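Noelia Campos
Suture thread (the other kind of thread). Notes on material choice and knot security, from the handout I give first-year trainees. 1/12

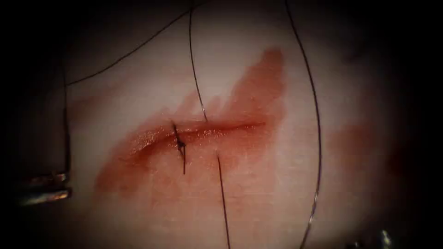 Incision with one knot in, near the left end.

2/12 Suture sizes run backward. 2-0 is thicker than 3-0, which is thicker than 4-0. The zero notation came in when makers learned to draw strands finer than size 1 and had already used up the whole numbers.

3/12 Monofilament is one smooth strand. It slides through tissue with little drag and gives bacteria fewer places to sit. It also has memory, so it tries to return to the shape it had in the packet.

4/12 Braided material handles better and holds a knot better. The cost is more drag and more surface between the filaments. Coatings reduce the drag and take away a little of the knot security.

5/12 A square knot is two opposing throws. Cross your hands or alternate direction, or you get a granny. A granny slips. Check the shape before you add the next throw.

6/12 A surgeon's knot puts an extra wrap in the first throw. The added friction holds tension while you set the second. It is bulkier, so don't use it where a plain square knot will do.

7/12 Number of throws depends on the material. Braided silk needs fewer than nylon. Polypropylene needs more than most people put in. Follow the package insert and your own department's rule.

8/12 Tension: edges should meet and stop there. Tissue swells after closure. A stitch that looks snug on day one can be strangling the edge on day 2.

9/12 Cut tails by material as well. Slick monofilament gets longer tails – a short tail on a stiff strand can work back through the last throw.

10/12 Casimiro Collado asked about practice at home. Tie 100 square knots on a drawer handle with cheap cord, two colors, one per hand. With two colors a granny is easy to spot.

11/12 Vilho Koskela asked whether absorbable means weak. No. Tensile strength and absorption time are separate numbers. A strand can lose most of its strength weeks before the last of it is gone. Read both lines on the data sheet.

12/12 Corrections welcome. Noemi Pruitt has already caught one in the needle section, so that part is being redone and will go up as its own thread in November.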